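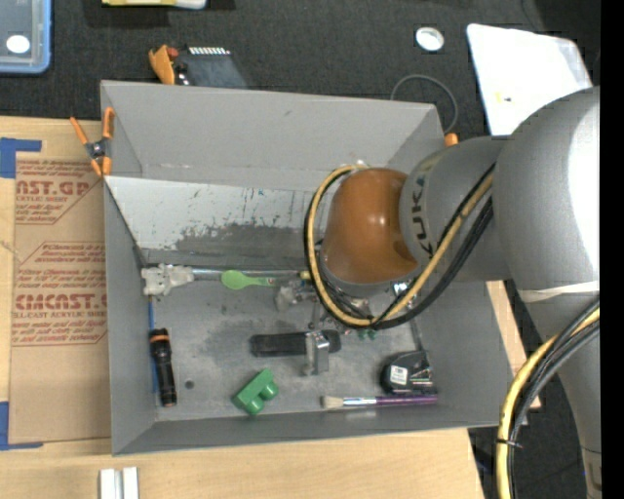 ## 4. Placing, loading and emptying the bin

This section applies to the Skadik open bin, large, gray, used on a tabletop for mixed small items such as utensils, rods and loose parts. For stacking on shelves, see Section 6. Revised 13 September 2025.

### 4.1 Placing the bin

1. Clear a flat area of the tabletop. The area must be larger than the base of the bin on all sides.
2. Wipe the tabletop and the underside of the bin. Grit under the base will scratch a wooden surface.
3. Set the bin down with both hands. Do not slide it into position.
4. Press down on each corner in turn. If the bin rocks, move it or level the table.
5. Keep the open top clear of shelves and lamps. Allow at least 330 mm of free height above the rim.

**Note:** Rubber feet from the Bruritz accessory set raise the base by 3 mm. Add this to the height above if they are fitted.

### 4.2 Fitting the slanted panel

The slanted panel leans toward the far wall and guides items down to the floor of the bin. It is supplied separately.

1. Check that the bin is empty.
2. Lower the panel with the coated face toward you.
3. Rest the lower edge on the floor of the bin, then let the panel lean back.
4. Push lightly along the lower edge until it stops moving.
5. Place a spoon or a similar light item on the upper part of the panel and release it. It should slide to the floor without catching.

If the item stops partway, clean the coated face as described in 4.5 and repeat step 5.

**Caution:** Do not lift the bin by the panel. The panel is not fastened to the walls.

### 4.3 Loading

1. Put in long items first. Lay rods and handles flat on the floor, parallel to the far wall.
2. Add heavy or irregular pieces at the ends of the floor, close to the side walls.
3. Add spoons and other light utensils next.
4. Put clusters of small parts in last. Keep them in an open area of the floor where they can be picked up without moving anything else.
5. Stop when the floor can no longer be seen between items.

Small parts that hook into one another should be separated before loading. If they can't be separated, treat them as one item.

Do not load more than 2 kg in total. The limit is the same with and without the panel.

**Caution:** Sharp or pointed items must not be mixed with utensils. Use the Lui divided tray for blades, needles and open pins.

### 4.4 Emptying

1. Remove items one at a time, starting with whatever lies on top.
2. Lift rods from the middle. If a rod is attached to another piece, support both.
3. Take out small parts with a scoop or by hand. Do not tip the bin while the panel is in place.
4. Remove the panel and check the space behind it.
5. Check the corners and the edges of the floor for anything left behind.

### 4.5 Cleaning and wear

Mix one capful of mild dish soap with 500 ml of lukewarm water. Wipe the walls, floor and panel with a soft cloth, then dry them. Do not use scouring powder or steel wool.

| Finding | Action |
|---|---|
| Dark scuffs on the walls | Wipe. Remaining marks do not affect use. |
| Smudges on the floor | Wipe, then dry before loading. |
| Scrapes in the panel coating | Continue use if the surface feels smooth. |
| Coating lifting or flaking | Replace the panel. |
| Crack in a wall or the floor | Take the bin out of use. |

Inspect the panel every July and whenever items begin to catch on it. Replacement panels are ordered from the Mokville parts store, using the part number on the packing slip. Bins returned for repair must be empty, with the panel packed separately.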